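Filed under: House & Home, Grumbling

The Year I Tried to Sleep Like a Grown-Up

I was forty-four before I bought a mattress with my own money. Up to then they had simply arrived in my life, the way cats do. One came with an apartment. One came with a roommate, and stayed when the roommate left for Oregon. The last one belonged to my aunt, and had a valley down the middle that you rolled into at night and climbed out of in the morning, like a shift worker.

Then in December my back stopped cooperating. I bent down to pick up a sock and stayed there. Wing-yan Lu, who lives downstairs and was bringing up my mail, found me with one hand on the radiator and asked if I was looking for something. I said I had found it, thanks. She looked at the bed through the open door and said, "You sleep on that?"

So I went shopping.

Mattress stores are all the same store. There is a carpet, there is a man, and there is a pillow with a paper sheet on it that crackles when you put your head down. You are asked to lie on your back in your coat and shoes and have an opinion. I lay on the Clisomlow for a while. I lay on the Clisomlow Plush. The man stood at my feet with his hands folded, and I have never felt so much like a deceased mayor.

He asked how I slept. Badly, I told him, that was why I had come. He wrote it down. He asked if I was a side sleeper, a back sleeper or a stomach sleeper, and I said I began as one and ended up as another, and he said that made me a combination sleeper, as if he were telling me my blood type. Combination sleepers, it seems, need the more expensive one.

I went home and read reviews instead. Do not do this. I read 113 reviews of a single mattress in one evening, and by the end I knew a great deal about the marriages of strangers and very little about foam. A woman in Tulsa wrote that hers had changed her life. The next person wrote that his smelled of fish. They had bought the same mattress. They had, I noticed, both given it four stars.

What I finally ordered was called the Lotudness. I would like to say I picked it on its merits. It was $300 off and it had the fewest adjectives. It came rolled up in a box the size of a small refrigerator, and two delivery men put it down in the lobby, looked at the stairs, looked at each other and got back in their truck.

Wing-yan held the bottom end. We went up a step at a time, resting on every landing, and on the second one she told me she had slept on the floor for most of her twenties and could recommend it. I said she might have mentioned this before I ordered. She said I hadn't asked, and also that she'd like to put her end down now.

When you cut the plastic, the thing breathes in. I had been warned to stand back and didn't, and it unrolled across my shins with real feeling. The instructions said it would reach its full height in a day or so. I kept going in to look. It was like having bread in the house.

What the box doesn't mention is that a new mattress makes everything else you own look like evidence. My sheets no longer fit, the new one being deeper, and popped off at the corners in the night with a sound like a small sail. My pillows, which I had thought were pillows, were two bags of lumps. And the old brown comforter had to go, according to Carola Lindemann, who has known me since college and is the only person I allow to be rude about my furniture. She said it looked like something you'd put over a horse.

I went to the department store with a budget and came back with a theory, which is that bedding is priced by the number of words you don't understand. Percale. Matelassé. Sateen, which I had always taken for a spelling mistake. I asked the young man at the counter what thread count meant and he said, "It's the count of the threads," and we looked at each other for a moment with great respect.

There was also the question of color. I had assumed I was a navy person. Men are told early on that they are navy people, and most of us never look into it. But I kept drifting back to the white ones, with flowers on, like my grandmother used to have in the room where we weren't allowed to sit. I must have walked past that shelf a dozen times, trying to look like someone on his way to the luggage.

White is a commitment, I'll grant you. You can't eat toast on it. You can't read a newspaper on it either, if you are one of the last people who does. Raghda Saab at work told me to give it a week before there was coffee involved. It took until the second morning, down near the foot, and I've since learned to make the bed so that side hangs toward the wall.
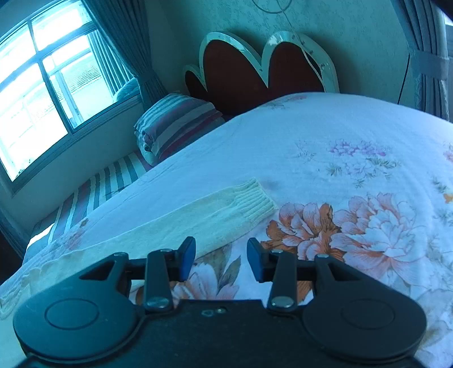

What I have learned about sleep

Very little, but I'll write it down while I'm awake.

The back is better. I can do socks again, both of them, one after the other, without planning. I don't know that it's the mattress. Around the same time I started walking home from the office, and I stopped sitting on my wallet, so there are several parties who might want the credit.

I still wake up at ten past three, same as before. I had hoped the old bed was to blame for that, and for a few nights I lay there on the new one, perfectly supported, thinking about an email I sent in my thirties. Carola says it's my age. Her cure is a spoonful of honey and a boring book, and she lent me one about canals that I'm afraid I got interested in.

As for making the bed, I now do it every day, which I never did before. It takes two minutes, or a bit longer if I get the pillows wrong. People who write about habits will tell you that a made bed sets you up for a day of achievement. I have not found this. I make the bed and then I go and achieve the usual amount. It does look nice when I come in at night, though, and I feel a bit bad about messing it up.

The old mattress went to the dump in the back of a borrowed station wagon, folded over like a taco, with the hatch tied down. The fee was $29. I thought I might feel something, after all those years in the valley. The man at the gate asked whether it had springs, I said it used to, and he waved me through to the far pile.

Pillows next. I've been told there's a quiz you can take.

We use cookies to remember your settings and see which posts get read. By staying on this site you agree to this. Accept | Read more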